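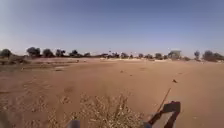 Choosing a camera for our rover took up far more of the spring than any of us expected when we signed up for the project, and I'm glad it did, because it is the part I learned the most from. Our vehicle, Tova, already had its wheels and its controller from the team before us. What it needed was a front camera that would let a driver steer from a tent without walking behind it. Out on the sand at Dernbridge the trees are small dark shapes along the horizon, and the blurry tuft of dry grass right up against the front hides part of the ground a driver would most like to see. The horizon bows a little toward the sides too, and the thin rod at lower right reaches up into the view. We talked about all of these for weeks!

4 min read

What we compared

We had two cameras on loan from the lab cupboard, which we called the Lokness and the Sutter after the boxes they were stored in (the labels had long since come off the cameras themselves). The Lokness has the wider lens. The Sutter is narrower and sharper, and everyone who saw its picture indoors liked it better, me included. Both were run from the same controller with the same cable, and each was driven over the same 40 meter course marked with pegs. We did 16 runs per camera in March, swapping drivers so that whoever was best at it didn't always get the same one.

What happened

With the Sutter, drivers could pick out a peg sooner, but they lost track of the front corners and tended to clip things while turning. One of us drove very neatly up to a bush and then straight into it. With the Lokness the pegs were mushy until quite close, yet people turned with more confidence, and they told us afterward that having bits of the rover in view helped them judge its width. I had wanted to move the mount forward to get rid of those bits, so this was a good lesson for me.

We saved 1,142 still pictures over the whole test and sorted 1,000 of them by hand into "could drive from this" and "could not." The rest were indoor shots from setting up. The sorting was slow, and we disagreed quite a lot over grass. A tall clump close to the lens can look like a wall, and two of us would have stopped every time while the other two would have carried on through it.

What we chose

Tova keeps the Lokness. We'd still like to raise it on a short post, so that more of the ground shows over the top of the grass, and we have drawn up a bracket but haven't cut it yet. The rod should probably move farther back as well. The Sutter went back in its box, and I'd love to see the next team try it on an arm, where a narrow, sharp view might suit the work much better.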